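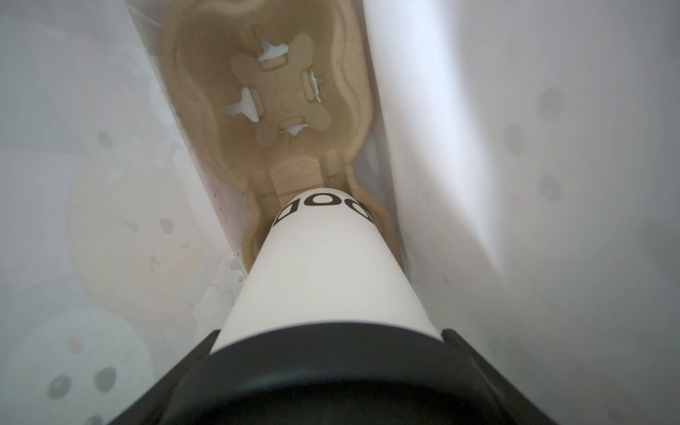 Cells and End Effectors > Faults and Troubleshooting

Gripper opens by itself after protective stop, bottle still half in the tray

palletjack_oh
Posted 6:42 AM

Looking for ideas on a fault we have on cell 7. Bredero arm, Garnonent two-finger electric gripper, wrist camera, Badard cell controller. The job is putting a plastic bottle into a molded pulp insert that is already sitting inside a printed carton. The bottle has to go down into the narrow channel part of the insert. We run 1,110 cartons a shift when it behaves.

Yesterday it ran 396 cycles clean and then the arm went into protective stop during the insert move. Fine, that happens. The operator opened the gate, looked, closed the gate and hit reset. On reset the gripper opened. The arm had not moved yet. The bottle kicked out of the channel, came over the carton wall and landed on the floor outside the fence. It went past the operator at chest height. It was a full bottle.

Same thing on night shift, except that one stayed in the carton.

What I have checked so far:
Gripper firmware is current.
No open command in the program anywhere near that step.
Gripper power did not drop according to the log.
Fingers are not worn.

The log shows protective stop, then reset, then gripper state "open," with nothing in between. Has anyone seen this on a Garnonent?

torque_limit
Posted 6:58 AM

Check what the controller does with the gripper output on reset. On our Badard the tool I/O goes back to its default state when you clear a protective stop, and the default out of the box is zero. If your gripper is wired so that zero means open, there is your open command. It won't be in your program and it won't show in the program log.

Setup, Tool I/O, Behavior After Stop. You want "hold last value."

palletjack_oh
Posted 7:10 AM

We talk to the gripper over serial, not I/O. But I will look. The integrator did leave two wires landed on the tool connector that I never traced.

mrs_fieldbus
Posted 7:31 AM

Trace those wires. I have seen a digital "release" line left in parallel with serial because somebody used it for commissioning.

I would also worry about the other half of this. Why did the bottle fly? A gripper opening on a bottle that is sitting relaxed in a tray does not throw anything. Your arm was pushing when it stopped and the pulp was holding that push like a spring. Open the fingers and it all comes back out through the bottle. So you have two faults, and the one that hurts somebody is the stored force.

torque_limit
Posted 7:44 AM

Pulp isn't much of a spring. It crushes. I'd fix the output setting and move on.

mrs_fieldbus
Posted 7:52 AM

It crushes when it's dry and thin. We ran inserts from two suppliers and the thick ones bowed and came back every time. Add the carton walls squeezing in on the sides and there is plenty in there to shoot a bottle. He already told you it cleared the wall.

greaseandshims
Posted 8:15 AM

What is your insert height against nominal? If the insert isn't all the way down in the carton, the channel is high and the bottle meets it early. Same path, much more push. Ours are Devadiga trays and they are consistent part to part, but our people do not always seat them. The slots and tabs in the middle catch on whatever is underneath and the whole tray rides up.

palletjack_oh
Posted 9:20 AM

Back from the floor.

torque_limit and mrs_fieldbus, you were both right about the wires. One of them is a release line into the gripper, active low, from commissioning. Behavior After Stop was set to default. So reset pulled it low and the gripper opened. I could repeat it every time with no bottle in the fingers.

greaseandshims, also Devadiga trays here. I measured the carton from the night shift fault. The insert was sitting 7 mm high on one side. I pushed on it with my thumb and it went down.

torque_limit
Posted 9:26 AM

So pull the wire, set hold last value, done.

coldstart
Posted 9:41 AM

Careful with "hold last value" as the whole answer. If the gripper holds through a reset and the arm then resumes the insert move, you are still pushing a bottle into a tray that isn't seated. Now you have a stalled arm leaning on it, and the next person to hit manual release on the gripper gets the bottle in the face.

What we do after any stop during insertion:
1. Gate stays locked.
2. Arm backs out along the approach line at slow speed, gripper closed, until the force reading is near zero.
3. Bottle goes to the reject chute.
4. Carton is pulled by hand and the insert gets checked.
5. Then reset for production.

torque_limit
Posted 9:55 AM

Backing out automatically after a protective stop is a bad idea as a blanket rule. You don't know why it stopped. If somebody's hand is in there, the retract can be the thing that pinches it. I want a person to look first and jog it out.

coldstart
Posted 10:04 AM

It's behind a locked gate. Nobody's hand is in there.

torque_limit
Posted 10:07 AM

His operator opened the gate before reset. First post.

mrs_fieldbus
Posted 10:30 AM

torque_limit has a point about the gate. Let a person start the retract, from outside, gate shut, with a hold-to-run button. That works for both of you.

OP, you have a wrist camera. Are you using it for anything before the insert?

palletjack_oh
Posted 10:48 AM

Only to find the channel in X and Y. It does not look at tray height. I could compare the visible gap along the tray edge, but the carton print behind it is pale and the vision tool already has trouble finding that edge.

greaseandshims
Posted 11:02 AM

Skip the camera for height. Put a press station upstream, a flat pad on a cylinder, and push every insert down before it gets to the arm. Ours was cheap and it cut our insertion stops to almost none.

palletjack_oh
Posted 1:35 PM

Where we are now. Release wire pulled and both ends capped. Behavior After Stop set to hold last value and added to the cell backup. Insertion force limit lowered, which will give us more stops until the press pad is built. Recovery is hold-to-run retract with the gate shut, and the operators have been told not to reset with a bottle in the channel. Near miss report is filed.

I am checking our other Badard cells for the same wires this afternoon. Cell 4 has them too.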